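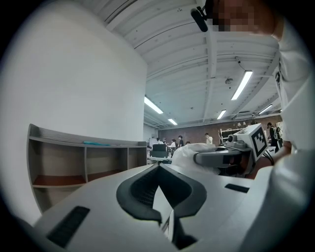
Can you teach a robot a job without writing any code? For plenty of jobs you show it, using your own hands, and the software works out the rest from recordings.

36 comments

I went to see this at Viltell in February 2018, and within ten minutes I wanted a go. The grippers have handles, so you hold them much as you'd hold a pair of kitchen tongs, and a small camera rides along with each one. You do the task, you do it again, and every try is saved for the learning program, which they call Kerno.

Citlali Ayala, who trains the newcomers, told me most people rush. "They want to be good at it," she said. "I want them to be clear." Her own record is 115 tries in a day — she slept very well after that one!

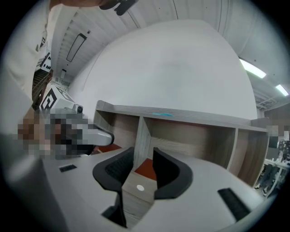 The other way is remote control, where you sit at a desk and steer the arm from a distance. Ezekiel Whitlock prefers it, because the robot can only ever be shown things it's able to do. Your wrist bends in ways its joints never will. But it's slow going, and he reckons on 18 good tries in a morning (I managed two).

They hope to have Kerno folding towels by March. I'd love to be there for the first one, however wonky the corners.

901 shares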